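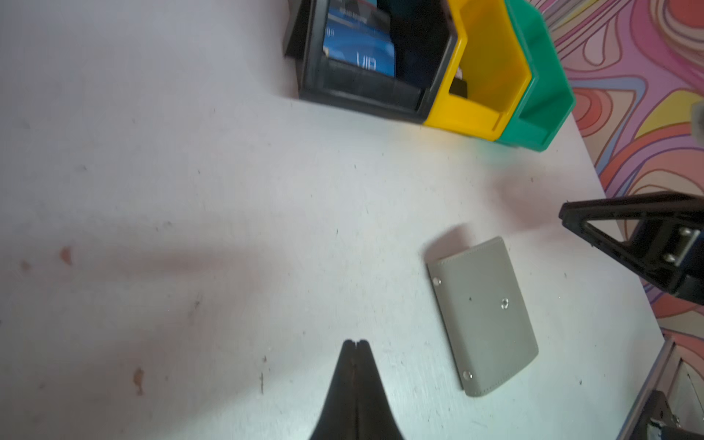 Hevbridge Residents' Association
Minutes of the August meeting, library back room, 7 p.m.

Present: 16 residents, plus Dalia Lamrani (chair) and Zineb Saber (minutes).

1. Minutes of the last meeting
Accepted with one correction. The July minutes said the bus company had "agreed" to look at the Prarnine Road stop. It had said it would think about looking at it. Changed.

2. Paid parking on Lucero Street
Dalia read out the town's letter. The proposal is for meters on both sides of Lucero Street, from the bakery to the post office, with the first 11 minutes free. Several people asked where the 11 came from. The letter does not say.

The letter claims meters will "free up spaces for shoppers." Zineb asked which spaces, as the town's own survey was done in one morning, in the week the school was closed. Dalia said she had asked for the full survey and had been sent the same one-page summary twice.

A resident from the north end said he was in favor. People leave cars outside the pharmacy all day and his mother can't get near the door. There was some agreement with this. It was pointed out that there is already a two-hour limit there and it is hardly ever enforced, so it is hard to see why a meter would be watched any more closely than a sign.

The owner of the shoe repair shop asked whether the machines would take coins. The letter mentions an app and "other methods." Dalia will ask what the other methods are.

Vote on writing to the town to oppose the plan as it stands: 11 for, 4 against, the rest not voting. Zineb will draft the letter. It will ask for a proper survey on a normal school day before anything is dug up.

3. Grester drainage work
The contractor says the Grester Lane work is finished. Two residents from the lane said the water still stands by the lower gate after rain. The contractor's view is that the ground needs time to settle. We were told this in spring as well. Dalia will ask for someone to come out while it is raining – a dry visit proves very little.

4. Fall street fair
The town has offered to "support" the fair. No amount was given. Agreed not to put any of it in the budget until there is a figure in writing. Table fee stays at $7. A suggestion to have live music at both ends of the street was left for next time, as no one could say who would pay for the second band.

5. Any other business
The notice board lock is broken again. Zineb has the spare key, but it fits the old lock.

A request to start meetings earlier was turned down.

Meeting closed at 8:40 p.m. Next meeting in September, same room, if the library confirms.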